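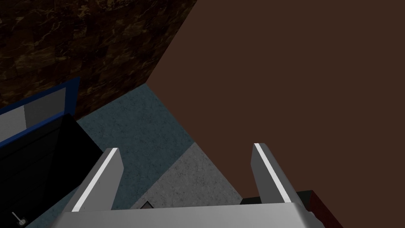 Two gray fingers with white stripes, set against a reddish-brown surface. Computer-rendered.

Drarkik Game Library: Frequently Asked Questions

Do I need an account to play?
No. Games marked "Open" may be played in the browser without registration. An account is required to store saved games on our servers or to submit a title.

How many games are in the library?
The catalog holds 596 titles, of which 118 can be played in the browser. The remaining titles are offered as downloads only.

Which systems are covered?
The library covers home computers and consoles for which the rights holders have granted permission, together with homebrew titles released by their authors. Requests for commercial games outside these terms are declined.

What is the Tover player?
Tover is the browser player used on all game pages. It requires a current desktop browser with sound and full-screen access allowed. Phones are supported for puzzle and adventure titles.

Why does my game run slowly?
Games in Tover are set to run at 60 frames per second. If the speed drops, close other tabs and turn off the screen filter in the Display menu. Battery-saving modes on laptops will also reduce speed.

How many saves may I keep?
Each registered user may keep 5 saved states per game. Saving a further state replaces the oldest one. Saves made without an account are held in the browser and are lost when its data is cleared.

Can I move saves from Calvo to Tover?
Memory card files from the former Calvo player can be imported from the Saves page. Calvo quick saves cannot be converted.

My controller is not detected.
Connect the controller before opening the game page and press any button once the title screen appears. Button assignments are changed under Controls and apply to the current game only.

What is the Cullia collection?
Cullia is a set of role-playing games with English text patches supplied by their translators. Patch notes are listed on each game page. Please report text errors through the form there.

When is the site unavailable?
Maintenance takes place on Monday mornings. Downloads in progress at that time must be restarted.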